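Section 4: Packing up the Ruris for a move or a long rest

If you've got this far you've had your Ruris dehumidifier running for a while and now you want it out of the way, or you're moving house, or it's got nice enough outside that you can open a window instead. I've packed mine up more times than I'd like (rented flats, don't ask) and I've written these steps in the order I wish somebody had given me the first time round.

You don't need any tools for this bit. You need a towel, somewhere flat at about waist height, and a small box for the odds and ends.

4.1 Before you start

1. Switch off at the front, wait for the fan to stop, then switch off at the wall. The fan runs on for a bit after you press the button. Let it.

2. Slide the tank out with both hands and empty it down the sink. Full tanks slosh, and the lip at the back is where it comes over.

3. Leave the machine standing, tank out, overnight. There's still water sitting on the coils and it needs to drip. Put the towel under it.

CAUTION: Don't lay the Ruris on its side or its back, even for a short car journey. If it does end up on its side, stand it upright for a full day before you plug it in again.

4.2 Sorting the small bits

I like to do this on the spare bed. It's the right height, nothing rolls under the sofa, and I can leave it all there till morning without anyone moving it. An open cardboard box with low sides is best, so you can see what you've got without tipping it all out.

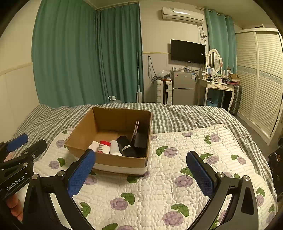
Fig. 6. An open box on the bed, with small items inside.

4. Take out the filter (see 2.3 if you've forgotten which way the clips go). Tap it gently outdoors, wash it in lukewarm water and let it dry completely. I mean completely! A damp filter put away in spring is a horrible thing to meet in September.

5. Unscrew the drain hose if you've been using one. Hold it up, let it empty, then coil it loosely. Don't fold it, it never forgets a crease.

6. Put the wall plug adaptor, the hose collar and the spare float in one freezer bag and write RURIS on it in big letters. The float looks like a bit of rubbish and will get thrown away otherwise.

NOTE: There are two hose collars on the market and they don't swap. Machines with a serial number starting 3216 take the narrow one, and those starting 3505 take the wide one. The number's on the sticker behind the tank. If you've got the wrong one, Morfudd Kemeys on the spares desk at Sivakumar will sort you out, and she's lovely about it.

4.3 Choosing a box for the bits

Any carton will do as long as it's clean and dry and the bottom holds. Mine came from Gruvoswood with a lamp in it. If yours has floppy flaps that keep getting in the way, cut them off and use a bit of old pillowcase as a lid.

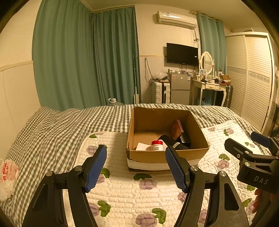 Fig. 7. Plain carton with the flaps removed.

7. Hose in first, round the edge. Freezer bag in the middle. Dry filter last, on top, with nothing pressing on it.

8. Put this booklet in as well. Go on, do it now.

4.4 Wrapping the machine

9. Wipe the casing with a damp cloth and then a dry one. No spray polish near the grille, please.

10. Put the empty tank back in and hold it shut with one strip of masking tape. Parcel tape takes the silver lettering off, as I found out.

11. Wind the flex round the two hooks at the back. Don't pull it tight.

12. Pop an old sheet over the top. Don't use plastic, it traps the damp you've just spent all night getting rid of.

Store it upright, indoors, somewhere that doesn't freeze. Leave a gap of 600 mm above it if it's going under shelves, or you won't be able to lift it out by the handle and you'll end up dragging it by the tank.

CAUTION: Lift with the handle only. If you're taking it down stairs, carry the tank separately and make two trips.

When you're ready to use it again, go back to Section 2 and start from step 1, including the bit about letting it stand. If you've moved house and the new place has carpet, have a look at 2.6 too, because the Flerkgate feet need fitting before you switch on.

Section 4 last checked 2019-04-10.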